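Fernis will start shipping its tabletop arm kit in June, the Kosville company said. The kit comes with a parallel gripper, a controller and a library of over 100 household tasks.

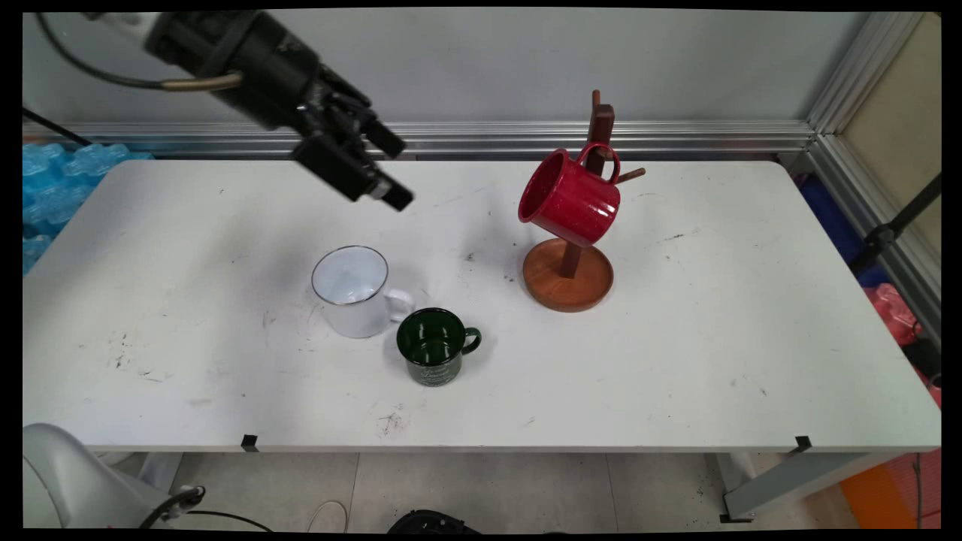

Pricing starts at 2,000 dollars, with a service plan at 600 a year. Product lead Anika Tran said enamel mugs and a wooden mug tree are part of the hanging task - one of 10 that buyers can retrain on their own tableware. Orders go through Skarkow.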